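How to clean and tidy up scuffed blue plastic

Posted Fri 27 August

Most homes seem to collect a fair bit of coloured plastic over the years, and a surprising amount of ours is blue. Paddles, storage tubs, the kids' old sled, a garden chair or two. It all starts out lovely and even in colour, and then it gets dragged across a driveway or leaned against a brick wall and picks up those pale marks that catch your eye every time you walk past. I used to put up with them, but a bit of patient work on a quiet afternoon makes a real difference, and it's rather pleasant with the radio going.

What you'll need

A bucket of warm water and a squirt of dish soap
Two soft cloths (old T-shirts are perfect)
A soft toothbrush
Baking soda
A white melamine sponge
A plastic restorer, if you like. I use the Pukach one, but the Skemen cream is just as good and smells nicer.

Start with a proper wash

Please don't skip this, even if the piece looks clean enough to you. Grit left on the surface will scratch it all over again the moment you start rubbing, and then you'll be cross with yourself (I certainly was). Wash the whole thing with soapy water, get into any corners with the toothbrush, rinse well and let it dry in the shade for 30 minutes or so while you have a cuppa.

Work out what sort of mark you have

Take the piece over to a window and tilt it about in the light. Matte plastic changes colour a good deal depending on how the light falls, deeper on one side and brighter on the other, and it's easy to mistake a bit of shading for a stain.
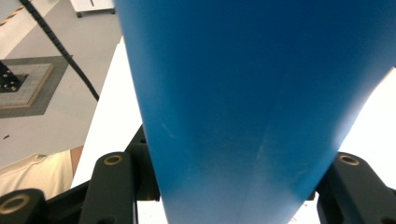
Then run a fingernail gently across each mark. If your nail glides over, it's most likely a scuff, meaning something has rubbed off onto the plastic, and those are the easy ones. If your nail catches, it's a scratch. You can soften the look of a scratch but you won't make it vanish, so decide now how much it bothers you.

Lifting the scuffs

Mix a little baking soda with water until it's like toothpaste. Dab it on with a damp cloth and rub in small, light circles, wiping it away every so often to see how you're going. For anything stubborn, move on to the melamine sponge, but go very gently and try it on a hidden spot first. It is a mild abrasive, and on a matte finish it can leave a shiny patch that is harder to live with than the scuff was!

Softening the scratches

Put a small dab of restorer on a clean cloth and work it along the scratch, then feather it outwards so there's no hard edge. Leave it overnight and have another look in the morning. Two thin coats are much better than one thick one, and do check the label first if the item will be around food or pets.

Keeping it nice

Store pieces with a bit of old towel between them, and keep them out of strong sun if you can. I give ours a wash in November and a quick wipe whenever I remember.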